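Clearing a Cluttered Table with a Hand-Held Gripper: Tips from Six Weeks with the Skesura Kit

By Recep Polat 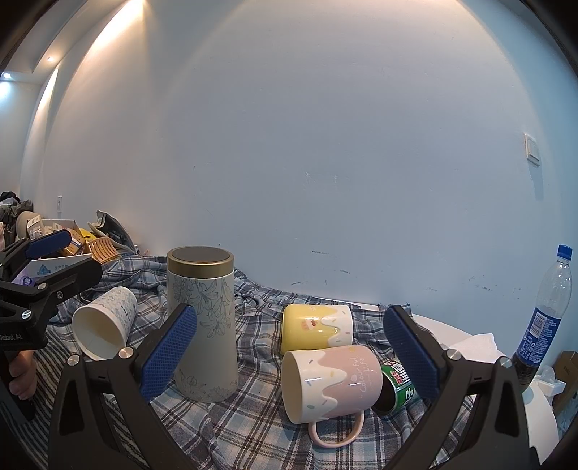
What the kit is

The Skesura is a pair of hand-held grippers sold with a carry case, a spare set of finger pads and a small screwdriver. You hold one in each hand and squeeze, and the fingers close. A camera on the tool records what you do, and the recordings can be used later to teach a robot arm the same job. I bought mine through the shop in Pletton for 600, pads included. They also rent it by the week from a counter that is only open on Wednesday.

I mostly use it for one chore, standing cups back up and clearing the table. It is harder than it sounds with two stiff fingers in place of a hand. The tips below are in the order I would want them if I were starting again.

Before you start

Charge both tools fully. A full charge gave me 57 minutes of steady work, and the left one always ran down first.

Check the screws on the linkage. Mine loosened in the first week and the fingers stopped meeting in the middle. A quarter turn is enough. If you tighten further, the squeeze gets stiff and your hand will tire.

Wipe the ridged pads with a barely damp cloth and let them dry. Crumbs and lint sit in the ridges and the grip goes. Don't use dish soap. It leaves a film that takes days to wear off.

Empty anything with a drink in it. Put the caps back on bottles and stand them toward the edge you are not working from.

Sort out the cloth

A tablecloth is the biggest nuisance on the whole table. On a plaid cloth bunched up in folds, a mug lying on its side settles into a dip and the lower finger catches fabric before it catches the mug. You have three choices.

Pull the cloth flat and clip it to the table edge. Best for beginners.

Take it off. Fast, but mugs roll on a bare top.

Leave it rumpled and work slower. Do this only once you can manage the other two, and only if you want recordings that look like a normal house.

Keep tissues and paper off to the side. The pads will pick up a loose tissue when you don't want it and drop it when you do.

Mugs

Open the fingers wide before you get close. Coming in half open is how mugs get knocked against each other.

If two mugs are lying one behind the other, take the front one first. Reaching over it for the back one blocks your own view and the camera's.

Grip the body. The handle is tempting, but on a rounded handle the pads only touch at two small spots and the mug swings. The exception is a very wide mug that the fingers won't go around. For those, pinch the rim with one finger inside and one outside, and keep the squeeze light.

Lift a little, then turn your wrist, then set down. If you turn first, the rim drags across the cloth and brings it along.

Look at where the handle points before you put the mug down. A handle facing the wall means regripping later.

Glossy glaze is slippery. Raised decoration, like the drip bands you see on novelty mugs, makes an uneven surface, so shift a finger's width along until both pads sit flat.

Paper cups

Use the least pressure that moves the cup. Go near the base, where it is stiffest. Squeeze at the mouth and it folds.

An empty paper cup on its side will skid away from a slow finger. Come down from above with one finger on each side and close at an even speed.

Throw away a cup once it has a crease. It will buckle in the same place each time and you will end up practicing on a problem no one has.

Cans

A can that is tilted against something else should be freed before it is lifted. Nudge the neighbor clear with the back of a finger, then go in.

Open cans have sharp edges. They nick the pads, and a nicked pad peels. Keep the rim end away from the ridged surface and hold the can around the middle. Replacement pads are 15 a pair from the Mistthorpe store, and I have gone through two pairs, both times because of a can.

Tall tumblers

Leave an upright tumbler alone if it isn't in the way. A tall one with a metal lid is top-heavy and goes over at a touch from the linkage, which sticks out more than you expect.

If you must move it, grip a little above halfway, lift it clear of the cloth and keep your wrist straight. Check the lid is on tight first. I hold it with one gripper and steady the base with the other.

Soda bottles

Thin plastic gives when it is squeezed, so grip at the level of the liquid or under the cap. The empty upper part caves in and the bottle slips down through the fingers.

Labels slide on some bottles. If the label moves, the bottle will too.

Light and camera

Ceiling spots throw a hard patch of light on the wall behind the table, and the picture darkens to make up for it. I turn off the one nearest the wall and switch on a floor lamp behind me. Put the camera exposure on fixed. On automatic it drifts every time a white mug comes up close.

Wipe the lens each time you charge. I lost one whole evening of recordings to a thumbprint.

Working with two people

The kit allows for it, one gripper each, standing side by side. Agree who takes the left half. Call out before reaching across — the bodies of the tools are wide and they do bump. It is a good way to keep both tools busy, but I get cleaner results alone.

What I like and what I don't

The pads are the best part. They hold glazed ceramic well and don't leave marks. The squeeze is smooth and my hands held up longer than I expected.

The manual is thin. It covers charging and pairing and says almost nothing about technique. The case has no slot for the spare pads, so they end up loose under the tools. The software wants to upload after each session and has to be told not to every time. I wrote to the shop about that in February and was told a fix was coming.

I also tried the Kurtuluş grippers for a weekend. They are lighter and open wider, which helps with big mugs, but the pads are flat and smooth, and paper cups slid out of them constantly. They sell for 400. If you only plan to pick up boxes and blocks, they would do.

Storage

Store the grippers with the fingers open. Closed, the pads press into each other and the ridges flatten. Keep them out of the car in summer, and take the batteries out if you won't be using them for a month or more.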